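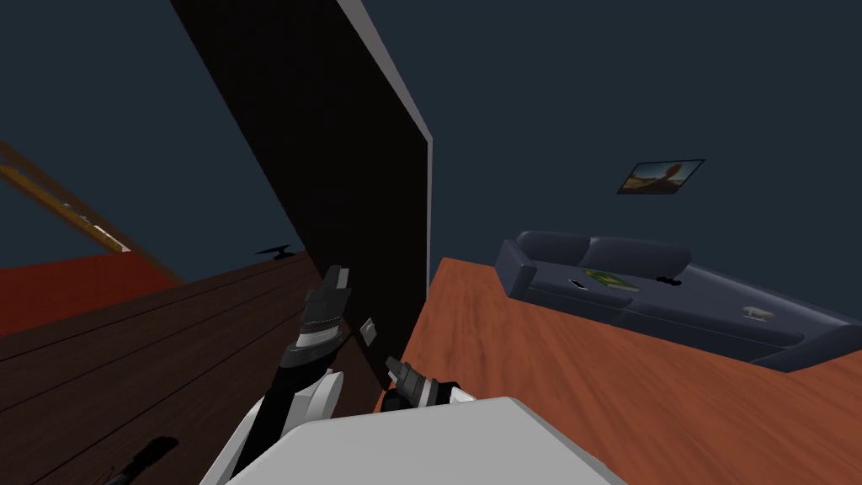
Simulated living room: both grippers at the tall black panel, sofa against the wall on the right.

[chores-list] Re: Can they do a whole room yet?

Category: Household tasks / Discussion
Print this message | E-mail this message

From: Analyn Dalisay
To: chores-list

Dardo Durán wrote:

> I keep seeing claims that the home machines are nearly there. My sister
> runs a small letting business in Illow and has 2 flats that need
> turning round between guests. She asked me if she should wait a year
> and buy one instead of taking on a cleaner. I said I would ask here.
> What can they do in a normal living room, today, with no one standing
> by? I don't mean folding one towel on a clean table. I mean opening
> the door, picking up what people leave lying about, and going out
> again.
>
> Also, does practice in a simulator count for anything? Benjie says it
> does and Dindo says it doesn't, and I can't follow either of them.

Dardo,

Tell your sister to hire the cleaner.

For the longer answer I can only speak about what we do at Milik, and we are a small group. Nearly all our work is in simulation, in rooms like the one at the top of this message. Dark blue-gray walls, a navy three-seat sofa, wooden floor, a bit of red carpet. The sofa has a few things left on it, among them a green book or magazine lying open. It is the sort of mess your sister's guests would leave, and a person would clear it in a minute.

We set up 200 runs of a room task in October. The robot had to deal with one large upright thing (a door or a board, depending on the run) and then tidy the seat. It got through the first part in 175 of them. It finished the whole job in 60. Most of the runs that failed did so in between the two parts, after the robot had moved the big thing and had to turn round and start on the small ones. It would lose track of where its own arms were in relation to the panel, or it would stop with one gripper still holding on.

Big flat things are harder than they sound. When both arms are up against a tall panel, the panel hides a good part of the room, so the robot is working from what it saw a while ago. People do this all day with wardrobe doors and ironing boards and don't think about it. Small things on a soft seat are hard in another way. A cushion gives when you press it, and our simulated cushions don't give in quite the way real ones do. A magazine lying open is worse than a closed one. We have had no luck at all with getting it to pick up a single loose page.

On the simulator question, Benjie and Dindo are both partly right. It is good for finding out what goes wrong, and it is cheap - we can run the same room all night and change one thing at a time. It is not good for telling you how a real flat will go. When we moved an earlier task on to the real arms, the timing was off and the grip was too light, and Charito Bautista spent most of a month putting that right. She has written up her notes and I can send them to anyone who wants them.

As for shop-floor work, the picture is better, mainly where the parts come in the same place every time. Dela Peña have had a pair of arms loading trays for a good while and they seem happy with them. But a person still fills the hopper and clears the jams, and when they changed the tray supplier the whole thing was down until it had been set up again. A rented flat changes its tray supplier with every guest, if you see what I mean.

If your sister wants to spend money on something now, I would look at a decent vacuum robot for the hard floors and leave it there. Someone still has to pick things up first.

Has anyone on the list tried the Dudon arms on doors with a real latch? We are thinking of it for the next round and I would like to hear how the wrist holds up before we order.

Analyn

Contact the list owner | © chores-list contributors | Back to top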